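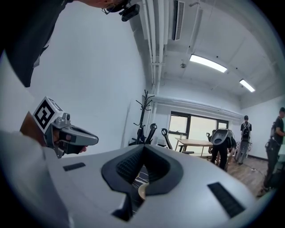
Trampilla elevadora retráctil Nesar 600

La trampilla elevadora es esa pieza del camión en la que nadie piensa al comprarlo y de la que todo el mundo se acuerda al llegar al primer cliente sin muelle de carga. La Nesar 600 de Honomari va montada bajo el chasis, detrás del eje trasero, y se pliega entera cuando no se usa. Las puertas de la caja se abren con normalidad, el camión puede arrimarse a un muelle como cualquier otro y el conductor no tiene que levantar una plataforma vertical cada vez que quiere sacar un paquete del tamaño de una caja de zapatos.

Está pensada para furgones carrozados y camiones ligeros de reparto urbano: electrodomésticos, bebidas, mudanzas pequeñas, jaulas de supermercado, plantas de vivero. También se ha montado en algún camión de feria, con un cliente muy satisfecho y un montador que todavía pregunta por el peso real de los autos de choque.

Capacidad y lo que significa

La carga nominal es de 600 kg con el centro de gravedad a 500 mm del borde interior de la plataforma. Las dos cifras van juntas. Quien lee solo la primera acaba poniendo el palé en la punta y llamándonos para decir que la trampilla "hace un ruido". Lo hace. Es la válvula de sobrepresión, que tiene más criterio que muchos jefes de almacén.

La carga nominal incluye al operario si sube con la mercancía. Incluye también la transpaleta, que suele pesar más de lo que se recuerda a la hora de hacer la suma.

Plataforma

Aluminio extruido con superficie antideslizante, en dos tramos articulados. El primero se despliega por gravedad asistida y el segundo a mano, con un muelle de torsión que se lleva la mayor parte del esfuerzo. Los topes para jaulas rodantes van empotrados y se levantan con el pie. Conviene usarlos, porque una jaula de leche cuesta abajo no atiende a razones.

Los brazos y el bastidor son de acero con recubrimiento Stonix, aplicado antes del montaje y no después. El color es gris. Se nos ha pedido en rojo, en verde corporativo y una vez en dorado. El color es gris.
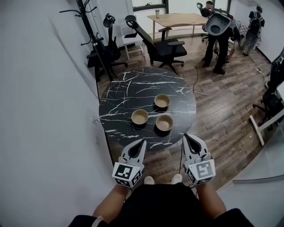

Y ya que hablamos del recubrimiento, aguanta bien la sal de las carreteras de invierno, pero no los golpes de bolardo. Si salta la pintura en una esquina, se lija y se retoca con el bote que va en la caja de recambios. Dejarlo "para la próxima revisión" es la forma tradicional de cambiar un brazo entero.

Grupo hidráulico y mando

El grupo es eléctrico, a 12 o 24 V, con cuatro cilindros: dos de elevación y dos de inclinación. La bomba, el depósito y el motor comparten un cajón cerrado al que se llega por el lateral del vehículo, sin tumbarse en el suelo. Quien diseñó la versión anterior, sospechamos, no se había tumbado nunca en el suelo de un polígono en enero.

El mando Qin es fijo, de dos manos, y se coloca en el lado de la acera. Hay una botonera de cable opcional para trabajar desde el interior de la caja. No ofrecemos mando inalámbrico para este modelo. Lo tuvimos en pruebas y pasó más tiempo perdido en guanteras, monos de trabajo y una lavadora que en servicio.

El interruptor de cabina corta la corriente del grupo. Al terminar la jornada se apaga, sobre todo si el camión duerme en la calle.

Montaje

El kit se sirve con soportes atornillados para los chasis más habituales. No hace falta soldar, y en muchos bastidores el fabricante del vehículo tampoco lo permite. Antes de hacer el pedido necesitamos:

- Marca, modelo y distancia entre ejes.
- Voladizo trasero, medido desde el centro del eje.
- Altura del suelo de la caja con el vehículo vacío y con el vehículo cargado.
- Posición del depósito, la rueda de repuesto y el enganche de remolque, si lo hay.

La última línea es la que suele faltar. Una foto de los bajos hecha con el móvil ahorra varios correos, aunque salga torcida.
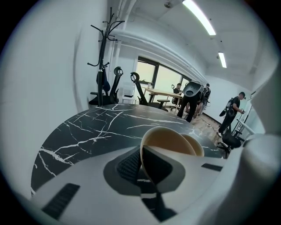 Mantenimiento

Engrase de los bulones cada mes, nivel de aceite con la plataforma plegada y revisión de latiguillos cuando pase por taller. A los 3000 ciclos se cambia el aceite y se comprueba el apriete de los soportes. El contador está dentro del cajón del grupo y no se puede poner a cero con un imán, por mucho que circule un vídeo al respecto.

Los recambios de desgaste (casquillos, rodillos, topes de goma, banderines de señalización) están siempre en almacén. Los banderines se venden por parejas. Siempre se rompe el mismo, pero la tarifa es así desde antes de que llegáramos.

Opciones

Plataforma más ancha para jaulas dobles, luces intermitentes en las puntas, barra antiempotramiento homologada y segundo punto de engrase centralizado. Las opciones se eligen al pedir la trampilla. Añadirlas más tarde es posible, y más caro.

Pedidos y consultas técnicas

Yanling Zhong lleva los pedidos y las dudas de compatibilidad de chasis. Contesta antes por correo que por teléfono, y antes todavía si el mensaje trae el voladizo trasero. Precios y plazos según vehículo; la tarifa vigente se aplica desde octubre.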